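Chapter 7
Shared Address Books and Contact Directories 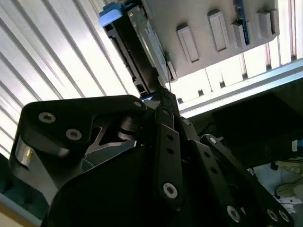

A contact directory holds names, addresses and telephone numbers in one place so that several programs can read them. Most mail programs also keep a local address book. The two are separate stores, and a change made in one does not reach the other until a synchronisation has run.

This chapter uses the Tello directory server, set up for a small firm called Grorard with 400 entries and 13 user accounts. Section 7.1 covers the fields of an entry. Section 7.2 deals with read and write permissions. Section 7.3 explains how the server handles two edits made to the same entry between synchronisations.

Readers should have completed the exercises in Chapter 5, in particular the one on account passwords. The commands assume the default port and an encrypted connection.

7.1 Fields of an entry

Each entry has a unique identifier, which the server assigns when the entry is created. The identifier stays the same if the name is changed later.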